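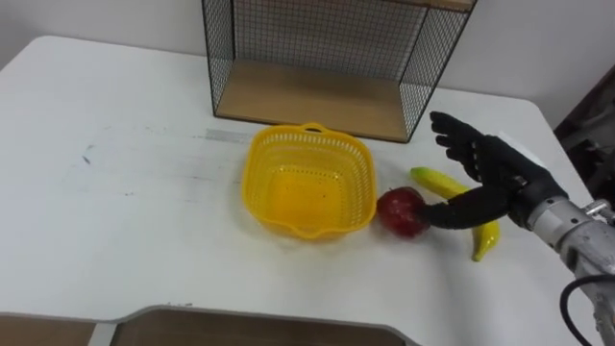 Mitberg, 25 de mayo de 2022

La fiebre del escritorio despejado ya tiene tarifa

Hubo un tiempo en que ordenar la mesa consistía en meterlo todo en un cajón y cerrarlo con la cadera. Ahora hay un servicio profesional para eso, con presupuesto previo, visita de diagnóstico y un informe en PDF que el cliente guarda, cómo no, en el escritorio del ordenador.

Skosto, la consultora que más se ha movido en este terreno desde el invierno, presentó en abril su paquete para quienes trabajan en casa. La versión básica cuesta 200 euros e incluye una sesión de lo que sus folletos llaman "escucha del espacio". La completa sube a 800 y añade bandejas, estantes de rejilla, etiquetas y una segunda visita a los tres meses para comprobar si el cliente ha recaído. Los lápices van aparte.

Heywood, que lleva media vida vendiendo archivadores a gestorías, ha tardado poco en ver el negocio. Su nuevo catálogo dedica nueve páginas a los organizadores de sobremesa, y hay que llegar a la última para encontrar un archivador, retratado con cierta pena, como un pariente al que se invita por compromiso.

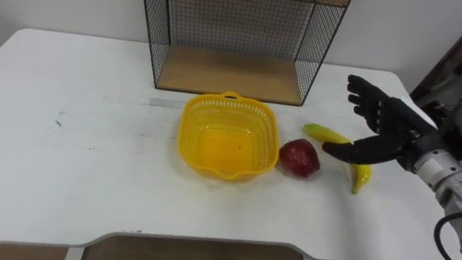
El vocabulario también ha pasado por la consultora. Una balda es una "zona de tránsito". El montón de facturas sin pagar ha ascendido a "flujo pendiente", y la taza con bolígrafos secos que todos tenemos desde la facultad figura como "contenedor emocional", categoría que en la tarifa completa da derecho a diez minutos de conversación antes de tirarla.

En Trendport hicimos la prueba con la versión básica. La sesión duró lo prometido, el trato fue exquisito y salimos con tres recomendaciones: tener menos cosas, poner juntas las que se parecen y dejar libre el sitio donde se apoyan los codos. Mi abuela daba el mismo consejo gratis, aunque es verdad que sin PDF.

Dicho esto, la mesa sigue ordenada - han pasado dos semanas - y el cajón vuelve a abrirse sin palanca. Encontramos dentro una grapadora, un cargador de un teléfono que ya no existe y la garantía, sin sellar, de la propia mesa.
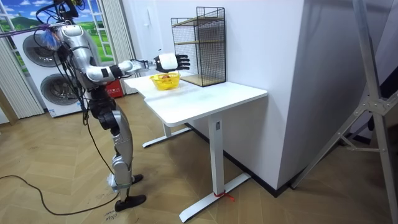

Escritorio de pie blanco, cesta de plástico amarilla y suelo en espiga.

Skosto admite reservas para el otoño. Heywood mantiene un descuento del 10 % en rejilla metálica hasta agotar existencias, y los archivadores, de momento, al precio de siempre.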